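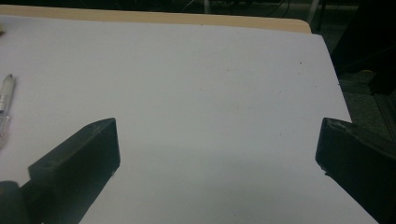 Table with paper sheet laid out.

Vilix Drainage Inventory
Interim progress report to Bravance
Prepared by Themis Xenos, project lead
Reporting period ending February

Status

Field inventory of the roadside drainage network in the Vilix district is complete. Condition scoring is complete for the upper catchment and in progress for the lower catchment. Spending stands at 50 percent of the award, slightly under the planned figure, mainly from the late start of the flow monitoring. The hydraulic model has been set up but not calibrated. We are not requesting a change in scope at this time. One change in schedule is requested and is set out under Schedule.

Inventory

The county road file was used as the starting list. It had last been updated before the eastern bypass was built and proved unreliable in both directions: several listed culverts had been removed or buried during resurfacing, and a larger number of existing structures had never been entered. Crews walked both sides of every public road in the district and recorded each crossing, whether or not it was on the list. The final inventory holds 193 culverts. Driveway pipes on private land were recorded only where they discharge directly into a public ditch, and these are held in a separate table.

For each structure the record gives location, barrel shape and material, inside diameter or span, length, inlet and outlet invert elevations, depth of sediment at both ends, and condition of the headwall if there is one. Inverts were surveyed from temporary benchmarks tied to the county network. Where the inlet was fully buried, the invert was taken from the outlet and the road profile, and the record is flagged as estimated. Flagged records will not be used for calibration.

Condition scoring

Scoring follows the five-grade scale in the proposal, with one amendment. The original scale treated corrosion and joint separation as a single item. After the first routes it was clear that this hid a real difference, with steel pipes losing their inverts while the joints remained tight, and concrete pipes doing the reverse. The two items are now scored separately and the lower score governs. Earlier routes were rescored from the inspection notes, and a few were revisited where the notes did not allow a clear grade.

In the upper catchment, 26 culverts fall into the lowest grade. Most of these are corrugated steel under the ridge road and appear to date from the same construction contract. Perforation along the waterline is the usual defect. Fill loss into the barrel was found at the two crossings nearest the school turnoff, and both were reported to the county road office the same afternoon. The county has placed cones and a load restriction. Replacement is outside the scope of this award.

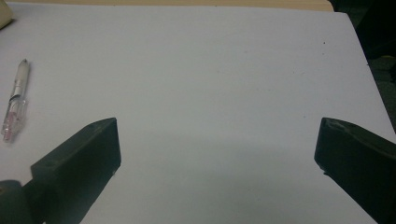 White paper with a ballpoint pen.

Lower catchment scoring is slower. Pipes there are larger and mostly submerged at the outlet, and the sediment is fine enough that probing does not give a firm bottom. We have asked Chatzigeorgiou, the survey contractor, to price a short program of pole-mounted inspection for the submerged barrels. If the quote fits within the existing contingency line, the work will go ahead without an amendment to the budget. If it does not, those structures will be graded from the accessible end only and marked accordingly.

Flow monitoring

The plan called for 2 stage gauges on Vilus Creek, one above the town and one below the rail embankment. The upper gauge has been recording without a break. The lower gauge was installed late while an access agreement with the landowner was being settled, and its first stretch of record is affected by debris against the intake. The affected readings have been removed from the working data set and kept in the raw file.

Stage readings are converted to flow by means of a rating curve, and the curve for the upper site is now well supported at low and medium stages. High-stage measurements are still missing. The one storm that would have supplied them peaked before dawn, and the crew arrived on the falling limb. The arrangement for call-outs has been changed so that the decision to mobilize is made from the evening forecast -- waiting for the gauge to respond leaves too little time in a catchment this short.

Model

Subcatchments have been drawn from the state elevation data and corrected by hand wherever a road or ditch diverts flow across the natural divide. This took longer than planned. The elevation data do not resolve ditches, and on the flat ground south of the creek the ditches decide where the water goes. A corrected flow-path layer is now available and will be delivered with the inventory.

Soil groups were taken from published mapping. Land cover was updated for the bypass and the warehouse lots beside it. Roughness values are textbook values for now and will be adjusted during calibration.

Preliminary runs were made to check continuity only. They should not be quoted. They do suggest that the rail embankment controls water levels in the lower part of town under most of the storms tested, with the street culverts having little effect once the embankment opening is full.

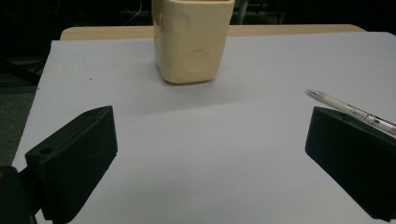
If calibration supports this, the priority list for replacements will need to be ordered differently from the one in the proposal, which ranked structures by condition alone. A poor pipe upstream of the embankment may cost less in flood damage than a sound but undersized one on the creek itself. We propose to issue two rankings, one by condition and one by hydraulic effect, and to leave the weighting between them to the county.

Data management

Inspection records are entered the day they are collected and checked by a second person against the field notes. The commonest error so far is reversal of inlet and outlet on flat pipes, which is caught by comparing inverts with the flow-path layer. Coordinates are stored in the state plane system -- the county viewer expects geographic coordinates, so an export in that form is also produced.

Schedule

We request that delivery of the calibrated model be moved back by one quarter to allow for at least one high-stage measurement at each gauge. Delivery of the inventory and the upper catchment scores is unaffected. Staff time for the extension can be met from the underspend on monitoring.

Work for the next period

Complete lower catchment scoring. Settle the inspection quote with Chatzigeorgiou. Extend both rating curves. Begin calibration at the upper gauge. Send the draft inventory tables to the county road office for comment, with the flagged records listed separately.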